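Notebook, bench 2 (alterations and repairs)
November, a little after 4 pm

Houndstooth jacket, job 396. Back for the third time, and I am starting to think of it as a relative.

Customer wants the sleeves up and the lining kept. Lining is black, slippery, and was put in by someone who hated whoever would have to take it out. Stitch length at the hem is tiny. Unpicked the left cuff in forty minutes, went and had a coffee, came back and did the right one in twenty-five, so either I improved or I stopped being careful. Violeta Godoy looked at the right one and said nothing, which from her is a grade.

Before cutting I wanted to see how the cloth folds on its own, off the form and off the hanger. A hanger flatters everything. Spread out on a bed it goes where it wants, and this one wants to go diagonally: long slack creases across the body, and a black edge, lining or collar, turning itself up. I pinched up a fold to see how the check behaves when it bunches. It's a small check, so a mismatch of one row at the seam won't show from across a room. It will show to me, forever.

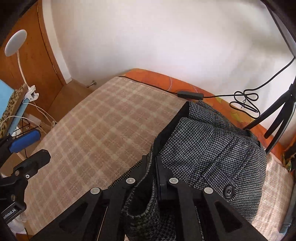 The other thing about a small check is what it does to your eyes under the lamp. I chalked the new sleeve line, looked away, looked back, and there were two lines. Switched to basting in yellow thread. Slower, but I can find it.

Button: black, round, nothing wrong with it. Customer asked if we could "do something" about the buttons. Told her I'd think about it. Have thought about it. Leaving them alone.

Pressing. Tried the Nevex cloth first on the inside of the hem allowance, steam low, and got a shine. Tried plain cotton and got none. The Nevex goes back in the drawer with the other things we bought from the Erkham catalog in a hopeful mood. Violeta, if you are reading this, I know you said so.

Thread: the gray on cone 2836 is too blue next to this cloth. The older one, with the label half gone, is right. There is maybe enough for both sleeves if I don't make any mistakes, so I have ordered more. 200 m spool, Pledthorpe, same shade if they still make it.

Left to do: sew right sleeve, rehang lining with some ease at the elbow this time, fell the cuffs by hand. Don't start the lining after lunch.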